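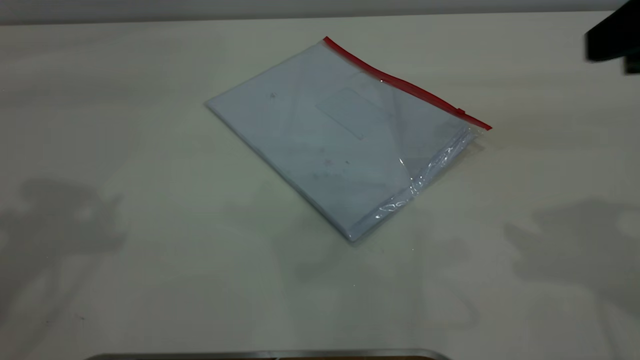 Clear zip bag with the red zipper strip.

Filed under: Paper & Storage, Readme files
08/03/2020, by Natalina Gatti

Mitura Papers: README

Hi! If you opened this folder looking for the index to the Mitura papers, you're in the right spot. The list is in mitura_index.csv and my notes on the odd ones are in notes.txt. Please read at least the part on bag numbers before you email me (I love the emails, but most of them are on bag numbers).

The papers came out of the old Zanetti print shop when it closed. There are receipts, order slips, price booklets, a lot of letters on paper so thin you can read both sides at once, and one very long argument over an ink delivery that I've now read three times. Primo Benedetti sorted them by customer back in June, and I did the bagging and the typing.

What's in the index

There are 3,364 rows, one for each sheet or booklet, spread over 269 bags. Columns are:

bag: the bag number, no leading zeros
item: position in the bag, counted from the front
kind: receipt, slip, booklet, letter, other
customer: spelled the way it's spelled on the paper, even when it's clearly wrong
year: left blank if I couldn't read it
remarks: anything I felt like saying, sorry

"Other" is doing a lot of work in there. It covers calendars, a seed catalog, envelopes with nothing in them and a drawing of a goat.

Bags

I went with clear zip bags because I wanted to see what I had without opening everything up, and the red strip makes it really easy to find the open end when you've got a pile going.
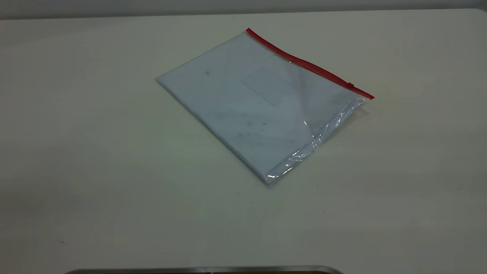 Before that I'd tried the gray folders from Skarari, and they're nice folders, but things slid out of the sides every time I carried them up the stairs. I still use them for the two big posters.

How I fill a bag:

1. Square the stack up on a clean table. Tap the long side first, then the short side.
2. Big booklets at the back, loose slips in front. Mixed piles get wavy.
3. Slide the stack in and push it down to the bottom edge.
4. Smooth the air out toward the zipper with the flat of your hand, then close it.
5. Lay it flat in the box. I stop at 20 bags to a box or I can't lift the thing!

My limit is 75 sheets in a bag and most have far fewer. Past that the zipper starts to fight you. If a customer has more than one bag, each bag gets its own number and the remarks column says which ones go together. 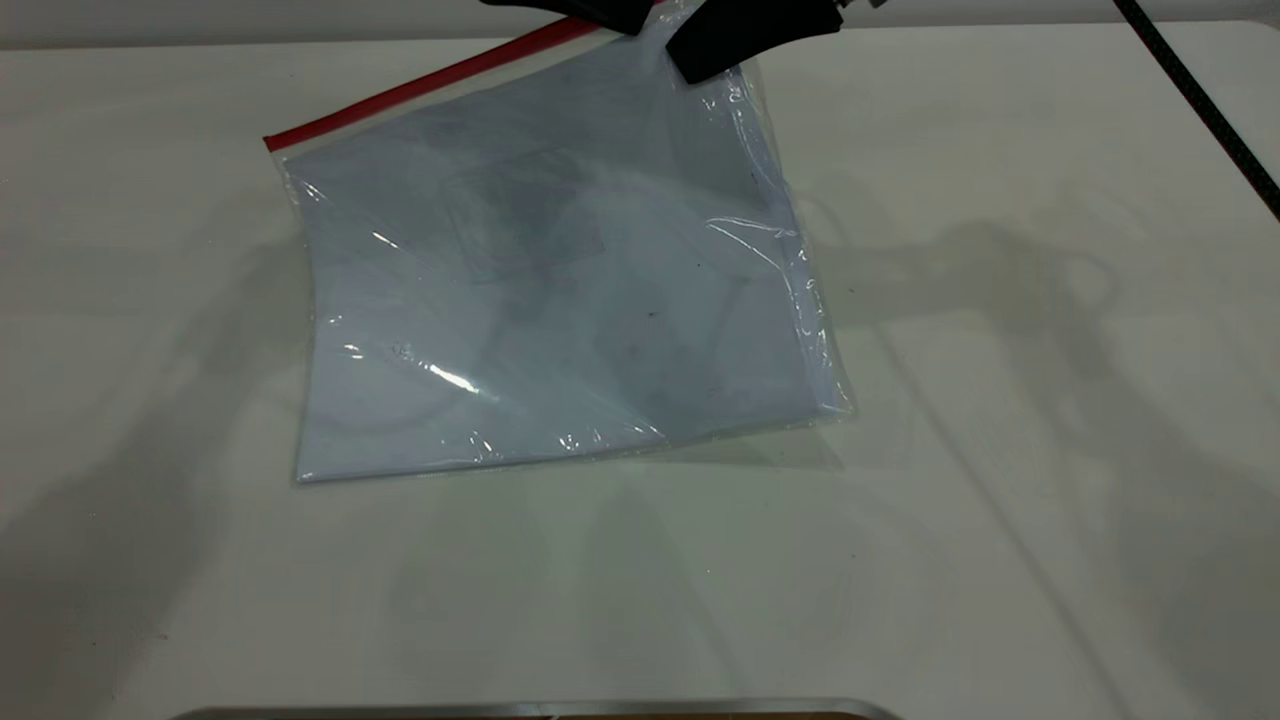
Should I take the staples out before bagging?

Take out the rusty ones and leave the rest alone. I use a thin butter knife to lift the legs from the back, and I put a paper fold around pages that used to be joined so they stay together. In the index those rows say "was stapled" in remarks.

Known problems

Bags 12 and 13 got swapped at some point between the sorting and the typing. I fixed the rows but the stickers on the box lid still have it the old way.

The year column is shaky for the receipts. Zanetti's pad had the first digits printed on it and they kept using it long after they should have bought a new one, so I've gone by the postmark wherever there was an envelope. Where there wasn't, I guessed and put a question mark.

Customer names with accents came out scrambled in the first export. If you have a copy with little boxes in the names, toss it and get this one.
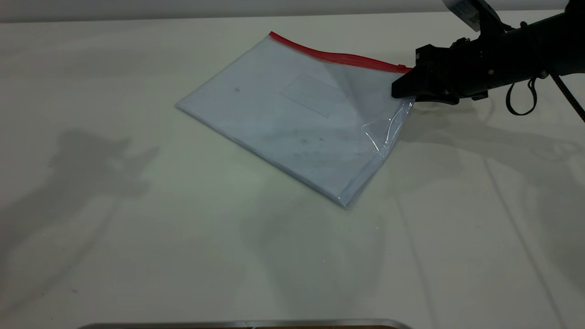

Using the index

Copy it, sort it, print it, put it on your own site, whatever you like. I'd be happy if you mentioned Primo and me, and happier if you sent corrections. Please give the bag and item number together, as in 44/6, or I'll be hunting all evening.

The papers themselves are in the back room at Clistuvmont and you can come and look. Bring a pencil, no pens near the table please, and put each bag back in the box it came out of.

Still to do: the posters, the second half of the letters' remarks, and a proper label for the goat.

We use cookies to remember your settings. By continuing to browse you accept our cookie policy. OK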